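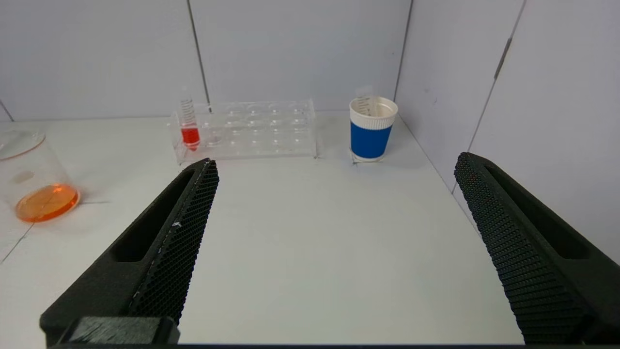 Figura 3. Bancada com o béquer de solução laranja, um suporte de acrílico com o tubo graduado de líquido vermelho e um copo de papel com faixa azul.

3.2 Disposição dos materiais na bancada

A atividade foi desenvolvida no laboratório didático de Trurnenley, sobre um tampo branco encostado à parede. A escolha de uma superfície clara seguiu a recomendação do roteiro Krishnan, que orienta as práticas introdutórias de transferência e mistura de líquidos corados. Em uma versão preliminar, realizada em bancada de granito escuro, os estudantes tiveram dificuldade em distinguir os volumes pequenos no fundo dos tubos, e as leituras precisaram ser repetidas. Com o fundo claro, a borda inferior do líquido fica legível sem que o tubo seja retirado do suporte.

Os líquidos são água com corante alimentar. O azul e o vermelho são apresentados em tubos de ensaio, e o laranja é fornecido já preparado, no béquer. Nenhum dos três oferece risco, o que permite que a prática seja feita no primeiro mês do curso, antes do módulo de segurança com reagentes. As concentrações foram fixadas no início do estudo e mantidas até o fim. Os corantes foram diluídos no próprio laboratório, na véspera de cada sessão, e guardados em frascos fechados.

Cada suporte recebe um único tubo. A decisão contraria o uso habitual desse tipo de suporte, pensado para muitos tubos ao mesmo tempo, e foi tomada depois das primeiras sessões em Boltska. Lá, os suportes eram entregues com as posições preenchidas, e boa parte dos erros registrados consistia na devolução do tubo a um furo diferente do original. Como o registro da atividade é feito por posição, uma devolução trocada invalidava a ficha inteira. Com um tubo por suporte, colocado próximo à extremidade esquerda, a posição de retorno passou a ser identificada de imediato, mesmo por quem trabalha de pé e olha a bancada de cima.

O acrílico transparente foi preferido à madeira por dois motivos. O primeiro é a visibilidade do fundo do tubo, já que a placa inferior não esconde o líquido. O segundo é a limpeza: os respingos de corante aparecem na peça e podem ser removidos com pano úmido ao final da sessão. A transparência tem, porém, um custo. Com iluminação frontal, os contornos dos furos das duas placas se sobrepõem, e alguns participantes tentaram inserir o tubo tomando como referência o furo da placa inferior. Nas fichas de observação, esse comportamento foi anotado como “hesitação de encaixe” e é discutido na seção 4.

3.3 Posição de referência e simetria

O béquer ocupa o centro da bancada e serve de referência para todo o conjunto. Seu lugar é indicado por uma marca escura em cruz traçada no tampo, com os traços longos o suficiente para continuarem visíveis quando o béquer está sobre ela. Testamos também uma marca circular, do diâmetro da base do vidro, que se mostrou pouco útil: uma vez coberta, deixava de orientar quem precisava conferir o alinhamento. A cruz permite verificar o deslocamento lateral e o deslocamento em profundidade sem levantar o béquer.

Os demais itens são distribuídos aos pares em torno desse eixo, com os suportes mais perto do centro e os copos de papel nas extremidades. O béquer fica um pouco à frente da fileira. Os tubos, em contrapartida, ocupam em ambos os suportes a extremidade esquerda, de modo que a montagem não é um espelho perfeito: os suportes são simétricos em relação ao béquer e os tubos repetem a mesma posição relativa dentro de cada um. Essa diferença foi mantida de propósito. O roteiro Krishnan pede que o estudante copie a montagem em um esquema antes de tocar no material, e a posição dos tubos mostrou-se um bom indicador da atenção dada à cópia. Quem supõe uma simetria completa desenha o tubo vermelho do lado errado do suporte.

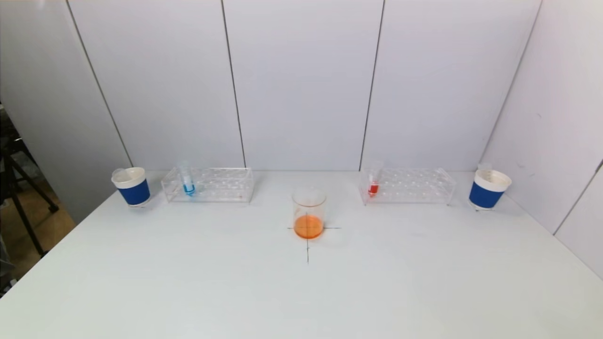
A distância entre a fileira e a borda frontal do tampo também faz parte do protocolo. Todo o material permanece no fundo da bancada, e a área livre à frente é usada para as transferências e para apoiar a ficha. Em Boltska, onde os suportes ficavam na metade anterior, os participantes passavam o antebraço por cima dos tubos para alcançar os copos. Depois da mudança, os copos continuaram a ser os itens mais distantes de quem trabalha ao centro, mas o trajeto da mão deixou de cruzar os suportes.

Os copos de papel recebem o material descartável da sessão. Optou-se por copos iguais nos dois lados para que a cor ou o formato do recipiente não sugerisse uma associação com um dos tubos. Na etapa piloto, copos de cores diferentes levaram parte dos estudantes a reservar um deles para o azul e outro para o vermelho, regra que não constava das instruções. O copo também foi preferido a um segundo béquer por ser leve e por não se confundir com a vidraria de medida.

3.4 Registro e critérios de conferência

A conferência da bancada foi feita antes e depois de cada sessão, com a lista do projeto Clukberg adaptada para esta prática. A lista tem 6 itens, dos quais 4 se referem à posição dos objetos e os restantes ao estado dos líquidos e à limpeza do tampo. Um item só era marcado como conforme quando podia ser verificado do lugar do estudante, sem mover nenhum objeto.

No primeiro período de coleta, foram preenchidas 1.864 fichas; no segundo, 1.906. As fichas incompletas foram mantidas no banco de dados e identificadas com um código próprio. A diferença entre os períodos decorre do número de turmas atendidas e não foi tratada como variável.

A posição do béquer foi considerada correta quando sua base cobria o cruzamento dos dois traços. Para os suportes, adotou-se o alinhamento com o fundo da bancada, avaliado visualmente. Chegamos a usar uma régua nas sessões de fevereiro, mas o procedimento atrasava a troca de grupos e foi abandonado. Para os tubos, registrou-se apenas o furo ocupado; a altura do líquido foi anotada em campo separado, com leitura na escala quando o tubo era graduado.

Manchas de corante nos suportes ou no tampo foram registradas como ocorrência de limpeza, independentemente do tamanho. Quando a mancha persistia após a passagem do pano, a peça era trocada antes da sessão seguinte e a substituição era anotada no verso da ficha.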